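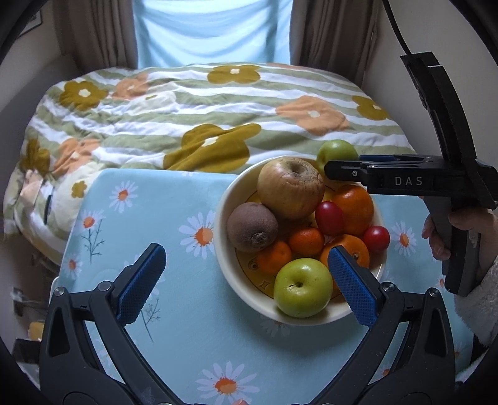
My sister thinks a fruit bowl is where fruit goes to be forgotten. She told me so in May, standing in my kitchen, and she said that if I put everything in the refrigerator drawer like other people I would stop throwing so much of it out. I said I would think about it. I did think about it, and I still have the bowl.

She has a point about the waste. Before this year I bought fruit the way I bought paper towels, a lot at once and then none for two weeks. I would come home from Grirelell with two heavy bags, fill the bowl until things rolled off the top, and feel good about it for a couple of days. Then the bananas went, then whatever was under the bananas.

So I made some changes, and since a few readers asked after the pantry post, I'm writing them down.

The first change was where the bowl sits. It used to be on top of the refrigerator, where it was warm and I had to reach for it. Now it lives on the table, on the blue cloth with the daisies. The bowl is white on the outside and yellow inside, with little dark drawings and stars, and I like seeing them come back into view as the fruit gets eaten. When I can see a good part of the yellow, I go shopping.

The second change was no bananas in the bowl. They hang on a hook by the window. I have read that they give off a gas that ripens everything near them, and apples do it too, but I'm not going to hang up the apples.

The third change was the sorting. Every couple of days I take everything out and put it back with the oldest on top. It takes less time than making toast. Plums need it the most. A plum at the bottom of the pile with an orange sitting on it will get a soft brown spot, and then it leaks, and then you're washing the bowl. Oranges can go underneath all week and not care. The kiwis I press with my thumb. If there is some give, I eat one that night with a spoon. I used to wait for them to look ripe, but a kiwi looks about the same the whole time until the skin starts to pucker, and by then I want to get to it soon.

Wrinkled apples are a separate subject. I grew up in a house where a wrinkled apple was still an apple, and I feel that way too. The skin gets loose and a bit leathery and the inside goes soft, so I wouldn't hand one to a guest, but peeled and cut up in a pan with butter and a little sugar you can't tell. The yellow ones cook down faster than the green ones. I usually do one old yellow apple with one fresh green apple so there is something sour in it. It goes on oatmeal, or on nothing.

Tangerines I have no system for. They get eaten on the way past the table. If any are left long enough to dry out and go hard, I bought too many.

I did try the drawer for two weeks, to be fair to my sister. The apples stayed crisp, I'll give her that, and for anyone who buys apples by the sack it makes sense. But I ate less fruit. I would open the refrigerator, see cheese, and take the cheese. The plums got pushed to the back behind the carrots, and I found them while looking for something else. I also didn't like a cold orange.

What I do now is split it. Most of the apples go in the drawer and a few go in the bowl, and I refill from the drawer. Citrus stays out if it's a small bag and goes in if it's a big one. Plums stay out until they soften, then go in the refrigerator for a day or two if I can't get to them.

I also shop smaller. The stand on the Bronerbridge road sells fruit by the piece, and I can get out of there with one bag for under 20 dollars, including something I didn't plan on. It's a longer drive than Grirelell but I'm usually out that way for work. They had very good pears last month and were out of them when I went back.

I still throw things out. Last week it was half a lemon, which never made it to the bowl in the first place, and a plum I missed. I don't keep a tally, but the compost pail under the sink fills up more slowly than it did in the spring, and what goes in now is mostly peels and cores.

The tablecloth needs a wash, by the way. Plum juice comes out with cold water if you catch it the same day. I did not catch it the same day, so I'm soaking it tonight.

Posted 13/11/2018 in Kitchen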